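Household > Clothing care > Folding and storage
Last updated: August

Long-sleeved knit folds into a lump along the center line

Eleri Kneath

I have a problem with folding one category of garment and would like a method that gives a repeatable result. The garments are long-sleeved, soft, slightly fuzzy knits, dark brown in the case that prompted this post. Thin cotton shirts folded the same way come out flat. The knits do not.

Storage is a Gollora drawer, 39 cm wide inside and 12 cm deep. The folded piece has to go in flat, and I would like to stack them without the top one catching when the drawer closes.

Current procedure:

1. Lay the garment lengthwise on the bed, collar at the far end.
2. Fold one sleeve inward so that it runs down the middle of the body.
3. Do the same with the other sleeve.
4. Fold the body from the hem up.

The trouble starts at step 2. The sleeve goes in, but it bunches and twists along its length and makes a ridge from near the collar down to the hem end.

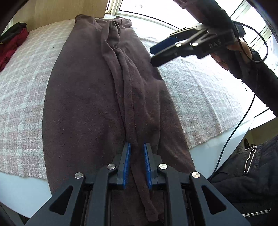

If I continue from there, the second sleeve lands on top of the first and the ridge doubles. After step 4 the middle of the packet is far thicker than the sides, and the whole thing rocks when placed in the drawer. Pressing down on it helps for a minute or so and then the knit springs back.

I have tried smoothing the sleeve with the flat of the hand after folding. The fabric drags on itself and the twist moves toward the cuff without coming out. I have also tried a plastic folding board (Brorko, the hinged type). It is sized for T-shirts and the knit slides off the side panels.

Two things I would like to know. Is there a better position for the sleeve than the center line? And does the surface matter? I work on a bed with a plaid blanket on it and do not have a free table of the right size.

dovetail_m

Hang it up.

Filtville Laundry Room

The center line is the wrong place for the sleeve on anything thick. It is where all the other layers end up, so every fold adds to the same strip. Spread the thickness out.

Lay the garment face down. Pull the hem and the shoulders square before touching the sleeves. Most twists in a folded sleeve are already there when the sleeve is still out to the side. Find the underarm seam, follow it to the cuff, and turn the sleeve until that seam runs along one edge the whole way. Then pat it flat.

Now fold one side of the body in by a third, bringing the sleeve across with it as a single layer. The sleeve will point out past the opposite side. Turn it back at the shoulder so it lies parallel to the folded edge, over the outer third, well clear of the middle. Repeat from the other side. You end up with one sleeve on the left, one on the right, and a shallow channel between them.

To move a sleeve, hold it at two points, cuff and elbow, and lift. Do not push it across. Fuzzy knit grips fuzzy knit, and pushing is what makes the twist you describe.

For the final folds, measure against the drawer. Ours are 700 mm garments folded in thirds, giving a packet a little over 23 cm long. Thirds are better than halves and halves again, as there are fewer layers.

On the surface: a bed is acceptable. The blanket holds the garment in place, which helps with the first fold. It also sags under your hand, so you cannot press a crease the way you would on a table. If this bothers you, put a large cutting mat or a sheet of stiff cardboard under the garment.

The board will not help. We sell the Dong board, which is wider than the Brorko, and I would still not recommend it for this kind of knit.

Eleri Kneath

Adding my own results after working through the reply above.

Squaring the underarm seam first removes nearly all of the twist. Bringing the sleeves to the outer thirds removes the center ridge. The packet now sits level.

I also checked whether rolling would take less height than folding. For this I worked with soft brown fabric at the near end of the bed, starting at the far edge and turning it back toward me.

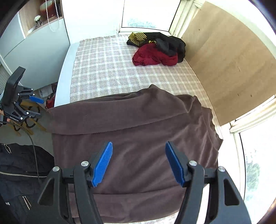

Far edge folded back into a thick roll, pink and white plaid bedspread behind.

Rolling has two drawbacks on a bed. The top of the roll comes out wavy unless both ends are turned at the same rate, and any fabric hanging over the corner of the mattress pulls that side out of line. Keep the whole piece on the flat part of the bed before starting.

A rolled piece also takes more height than a folded one in a 12 cm drawer. I am staying with the thirds fold for knits. The mat is worth using if you already own one.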